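Large-format floor tile

From Zumomia, the reference for building and interiors

A large-format floor tile is a rigid floor covering unit, most often of porcelain or ceramic, whose longest side exceeds that of the tiles traditionally laid in kitchens and bathrooms. The term is also applied loosely to stone slabs and to resilient panels laid in the same manner. Pale grey and off-white are among the commonest colours.

Terminology

Usage varies between trades. Tilers generally reserve the word "joint" for the gap between two units and "grout line" for the filled gap. Among suppliers of vinyl and composite panels the same feature is called a seam. In this article "joint" is used for all of these.

History

Large formats came into general domestic use as pressing and firing methods improved and flatter units could be produced. Dougal Guthrie, in his survey Floors of the Wunolia District, recorded 1,098 dwellings and found that large-format tile had replaced sheet flooring in most of the kitchens renovated during the period of study. Guthrie attributed the change to open-plan layouts, in which one floor colour was carried from the kitchen through to the laundry and hall.

Laying

The substrate must be flat, as a long tile will rock on a high spot that a small tile would follow. Adhesive is combed in one direction and the back of the tile is buttered before placing. Joints are commonly set at 2 mm for rectified tile and wider for tile with a pressed edge. Levelling clips may be used to limit lippage, the difference in height between neighbouring edges.

Three patterns are usual:

Stack bond, in which joints align in both directions
Offset bond, in which each row is shifted against the last
Diagonal, in which the grid is turned against the walls

Offset bond is normally limited in long tiles, whose slight bow is most noticeable where the middle of one meets the end of another. The Virk method, a variant of stack bond, begins at the centre of the room and leaves equal cuts at opposite walls.

Joint colour

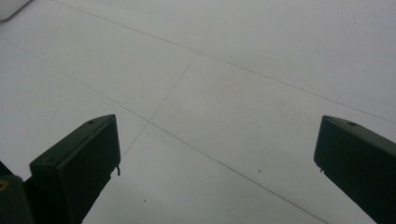 A dark joint on a light floor emphasises the grid and tends to conceal soiling – a matching joint gives a more continuous surface but discolours visibly in areas of heavy traffic. Mid-grey is frequently specified as a compromise. The Brolletti chart, used by some suppliers, lists 15 greys between white and charcoal.

Care

Routine care consists of sweeping and damp mopping with a neutral cleaner. Acidic products may attack cement-based grout and should be avoided. Penetrating sealer, where used, is applied to clean joints and the excess wiped from the tile face within 10 minutes.

See also

Grout
Lippage
Movement joint
Sheet flooring

This page was last revised on 10/24/25.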